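**Re: Are the "stain-proof" tablecloths worth the money?**

**mulga_bill**
Groralar has its coated cotton cloths on again, and the page says 3,000 washes before the finish goes. I don't believe it. At a wash a week that's a lifetime, so who tested it? Has anyone owned one for more than a season?

**kettleon**
Had one for 2 years. Beetroot came out, curry didn't. By the second winter water had stopped beading on it and it was an ordinary tablecloth with a fancy price.

**parsnip77**
You probably used fabric softener. Softener kills any coating. Mine is a Tudadeo, not a Groralar, but it's the same idea and it still sheds tea fine.

**kettleon**
Never owned softener in my life. Cold wash, line dried, exactly what the label said.

**oddsocks_or_none**
I gave up on coatings and went to layers. Plain dark cloth underneath, cheap printed one on top, and the top one goes in the wash whenever it looks grubby. The colour at the sides looks deliberate too, or that's what I tell visitors.

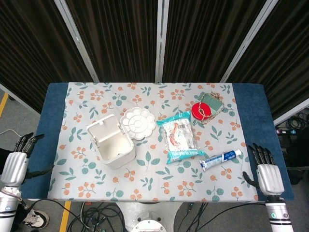

*Berry print over the navy, with the paint palette out.*

**mulga_bill**
Nice print. Doesn't the top one slide about, though? I tried two layers once and the whole lot went sideways every time someone reached for the salt.

**oddsocks_or_none**
A bit. Cotton on cotton grips well enough. Polyester on anything is hopeless.

**parsnip77**
So now you're washing two cloths instead of one. I don't see the saving.

**oddsocks_or_none**
The bottom one gets done maybe once a season. I can live with that.

**gumleaf_gran**
Oilcloth. Wipe it and go to bed. I don't know why we're still discussing this.

**kettleon**
Because it cracks along the folds and smells like a new shower curtain for a month.

**gumleaf_gran**
Then don't fold it, roll it. Mine came from Zondik and there isn't a crack in it.

**mulga_bill**
I wrote to Groralar on Sunday and asked where the 3,000 figure comes from. The reply says "laboratory conditions" and offers me a discount code. Didn't answer the question.

**parsnip77**
To be fair, every brand says that.

**mulga_bill**
That's my complaint! I'll get a plain cotton one and a tub of soaker. If anyone has a coated cloth that still beads after 4 years, put up a photo with water on it and I'll eat my words.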